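### 6.2 Loading a tabletop scene

1. In Drarkent, open **Scenes** and select *Cabinet, drawer open*.
2. Set the physics rate and press **Load**.
3. Wait for all 16 assets to settle before starting a task.

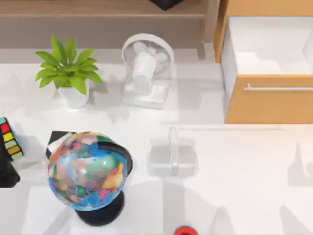

*Fig. 16 – Simulated tabletop with globe, fan and plant; top drawer open.*

**Note:** Clear objects show faintly on the white table. Turn on **Outlines** to select them.

**Caution:** Do not move the cabinet during a run – the drawer joint resets after 30 seconds.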